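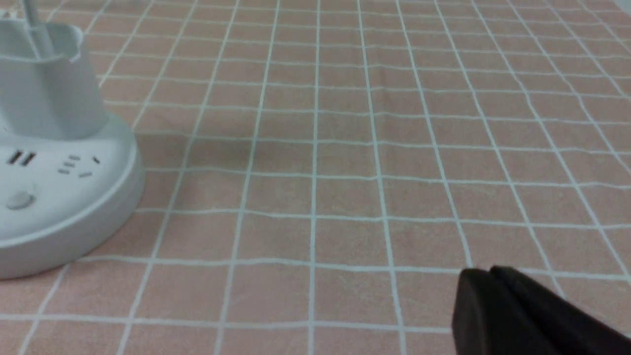 Kit de manipulation Vamora : questions fréquentes

Dernière mise à jour : avril

Que contient le kit ?

Le kit Vamora comprend un bras à poser sur table, un préhenseur à deux doigts, une caméra de poignet, une caméra de tête, un boîtier de commande et le logiciel d'enregistrement. L'ordinateur n'est pas fourni. Le kit est fabriqué par Salteck et vendu en France par Kolberg.

Quelle charge le préhenseur peut-il soulever ?

500 g au bout des doigts, bras tendu. Au-delà, le boîtier passe en défaut et le bras se bloque dans sa position courante. Un livre broché épais peut dépasser cette limite : il faut alors le pousser ou le faire pivoter sur la table. Le logiciel n'estime pas la masse de l'objet avant la prise.

La caméra de poignet doit-elle être recalibrée après chaque démontage ?

Oui. La procédure prend 8 minutes et se lance depuis le menu Capteurs. Elle ne concerne que la position de la caméra par rapport au préhenseur. La mise au point est fixe et ne se règle pas.

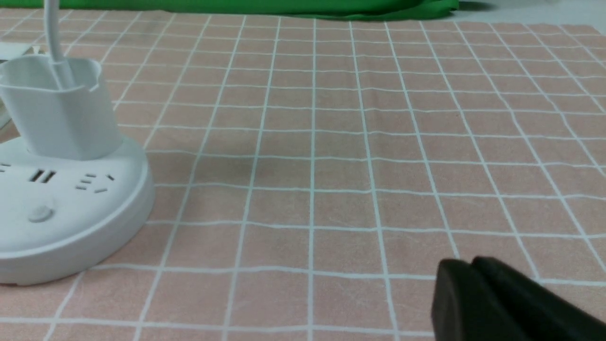

Quel support de travail faut-il prévoir ?

Le bras se fixe au bord d'une table rigide par deux serre-joints, fournis. Le plateau peut rester nu ou être recouvert d'un tissu mat ; le verre et les laques brillantes sont déconseillés, les reflets perturbant l'estimation de profondeur. Un tissu à motif régulier convient, même imparfaitement tendu : les petites ondulations visibles dans le quadrillage blanc de la nappe rose restent dans la tolérance. Un pli qui se soulève franchement sera en revanche traité comme un obstacle. Le préhenseur noir, toujours présent dans le coin inférieur droit de la vue de poignet, est masqué par défaut avant le calcul. Ce masque est à refaire en cas de changement de doigts.

Peut-on travailler avec des objets blancs ?

Oui, sous un éclairage diffus. Les plastiques blancs mats sont mieux segmentés que les plastiques brillants. Si les contours se confondent avec le fond, réduire l'exposition d'un cran avant de modifier les seuils.

Le bras peut-il appuyer sur un bouton ou un interrupteur ?

Oui, en mode Contact. Le préhenseur se ferme, descend à vitesse réduite et s'arrête au seuil d'effort choisi. Le mode Contact ne vérifie pas que l'appareil s'est effectivement allumé ou éteint ; cette vérification est à programmer à part, à partir de l'une des deux caméras. L'insertion de fiches dans une prise sous tension est exclue du domaine d'emploi et annule la garantie. 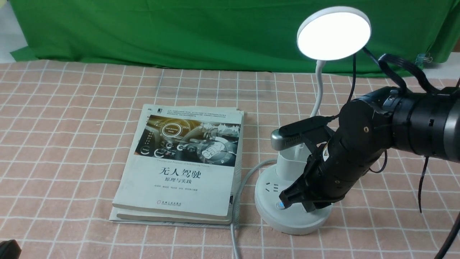 Combien de temps dure la garantie ?

La garantie couvre le bras et le boîtier pendant 18 mois à compter de la livraison. Les doigts et les câbles sont des consommables et n'entrent pas dans cette couverture.

Comment faire passer les câbles ?

Laisser une boucle de mou à chaque articulation et vérifier la course complète du poignet à vitesse minimale avant tout enregistrement. Un câble trop court tire sur le connecteur de la caméra, première cause de retour en atelier. Les colliers serrés sur le poignet sont à proscrire. Le montage est détaillé dans la fiche Stevens, jointe au kit.

Quelle configuration informatique est requise ?

16 Go de mémoire vive, un port USB 3 libre par caméra, sans concentrateur intermédiaire. Le logiciel fonctionne sous Linux. La version Windows lit les enregistrements mais ne commande pas le bras.

Les séquences sont-elles exportables ?

Chaque essai produit un dossier contenant les deux flux vidéo, les positions articulaires et l'ouverture du préhenseur, horodatés sur la même base de temps. Aucune donnée n'est transmise à Salteck ni à Kolberg. La suppression d'un essai est définitive.

Les objets empilés posent-ils des difficultés ?

La prise par la tranche reste la plus fiable. Pour une pile, commencer par l'objet du dessus et relancer la détection après chaque retrait. Deux couvertures de même teinte qui se chevauchent peuvent être fusionnées en un seul objet ; l'outil Séparer permet de tracer la limite à la main.
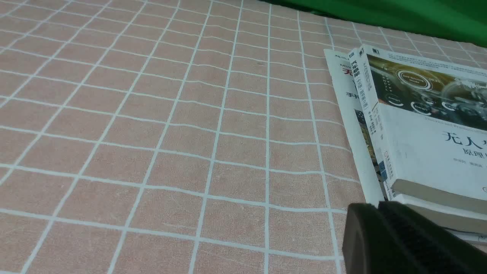
Un utilisateur nous signale que la détection ralentit nettement dès que l'option Lecture de texte est active, et qu'il préfère la couper pendant la prise pour ne la rétablir qu'une fois le bras à l'arrêt. Ce réglage est valable. L'option n'intervient pas dans le calcul de la trajectoire et peut être désactivée à tout moment.

Comment obtenir une démonstration ?

Kolberg reçoit sur rendez-vous le mardi. Les visiteurs peuvent apporter leurs propres objets, dans la limite de charge indiquée plus haut. La demande se fait par le formulaire de contact, en précisant la tâche envisagée et les dimensions des pièces.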